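Boxes That Keep Paper Safe
By Maeve McGrath
For readers in grades 2 to 4

Think of all the paper that comes into your life. There are drawings, spelling tests, birthday cards, notes from school and instructions for games. An office gets even more. It has letters, bills, forms and lists of people's names and phone numbers.

If all that paper sat in one big heap, it would take a very long time to find a single page. So people sort their papers and put them away in file boxes.

What is a file box?

A file box is a box made to hold papers. Many are made of cardboard. Cardboard is light, so the box is easy to lift, but it is stiff enough to keep the pages inside from bending.

Most file boxes are tall and narrow, like a thick book. The narrow side that faces out when the box is on a shelf is called the spine, which is the same word we use for the back edge of a book.

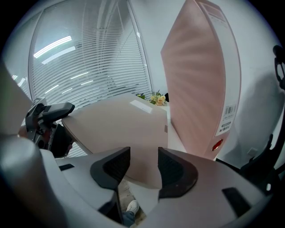
A pink file box with a red finger hole in its spine, next to a flat beige box.

What is the hole for?

When file boxes stand side by side on a shelf, they can be packed so tightly that there is no room for your hand between them. The finger hole solves this problem. You put one finger in the hole and pull, and the box slides out. Some holes have a rim around them. A rim protects the edge of the cardboard, which could tear after being pulled many times.

What about the labels?

New boxes often come with a sticker from the store. It may have a barcode, a row of black lines that a scanner can read. The scanner sends the number to a computer, and the computer looks up the price.

The other kind of label is one you write yourself. It tells what is in the box. A good label is short, such as "Art" or "Letters 2023." Write it in big, dark letters.

Why use different colors?

Color helps you find things fast. You might use a pink box for school papers and a tan box for things you print at home. 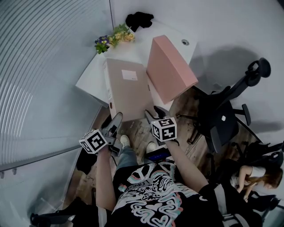
It helps to pick a color for each kind of paper and stay with it. Davina Laing runs the office at Durnstead Library, and she has 19 file boxes on one long shelf. Blue boxes are for letters, green boxes are for bills, and yellow boxes are for the summer reading club. "In July I only need the yellow ones," she says. "I can see them from the door."

Standing up or lying down?

A file box can do both. On a shelf, it is best to stand it up, with the spine facing out. On a desk, you can lay it flat while you sort. Lying flat, it will not tip over – but it takes up more of the desk.

Do not fill a box too full. A sheet of paper is very thin, but 200 sheets make a thick, heavy stack.

Try it yourself

You need an empty cereal box, scissors, a marker and a grown-up to help with the cutting.

1. Draw a slanted line across both wide sides of the box, starting near a top corner.
2. Cut along the lines and across the narrow side between them. The top comes off.
3. Cover the box with colored paper if you like.
4. Write a label on the tall narrow side.

Now put your papers in. Take out anything you no longer need – old paper can go in the recycling bin.

Words to know

Barcode: a set of lines that a scanner can read
Label: a piece of paper that tells you about the thing it is stuck to
Spine: the narrow side of a book or file box that faces out on a shelf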